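November, Grondora label job, studio notes

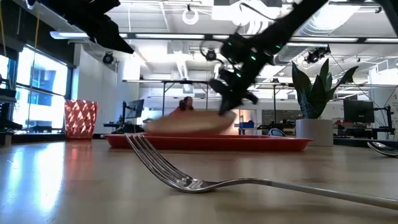

Red tray on the table, with the beige oval piece above it.

Second round of type for the Grondora labels. Cieślak sent the regular and bold weights, no italic yet. Set the ingredient panel in regular at the smallest size we're allowed and the lowercase e fills in on the uncoated stock. Opened the tracking a little, better. Bold is fine as is.

Sterner quoted for 2,000 and 3,000. The price per sheet hardly moves between the two, so going with 3,000 unless the client changes the back copy again. Proof on 200 gsm first.

Rui Carrilho wants the logo smaller on the front. Tried it at 43 mm wide and it sits well with the band under it. His other point was about who signs off on color, us or Tokberg. Still open. Their brand sheet has two different greens and no note on which is current.

To do: ask Tokberg about the green, chase the italic, re-export the die line with the corrected bleed. Old die line is in the archive folder, don't use it.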